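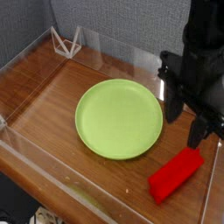 Growers in the Teltdale region were asking since March for a pot that can go into the ground together with the plant, says the nursery Petridis, and it adds that the trial pots from Flurkus have kept their form on the bench for the full 9 weeks.

**Zokesthorpe, June 24, 2024** - Flurkus, producer of pots and trays for commercial horticulture, brings its first plantable pot made of pressed wood fiber and grass on the market. The pot carries the name Flurkus Root and is offered in two sizes, with 9 and 13 centimeters diameter. It is meant for herbs, bedding plants and young perennials.

The walls are thin enough that the roots can grow through them, but the pot can still be filled on the usual potting machines. During the trial at Petridis, 799 plants of lavender and sage were grown in the new pots. Of these, 33 were sorted out before sale, mostly because of weak growth in the first weeks. "We had to water a little more often in the beginning, and after this we worked as always", the nursery reports.

Flurkus recommends to keep the pots dry before use and to store them not longer than 18 months. Fitting transport trays are available - they can be returned to the plant in Zokesthorpe and are used again.

Samples can be ordered by nurseries and garden centers directly from the Flurkus sales office.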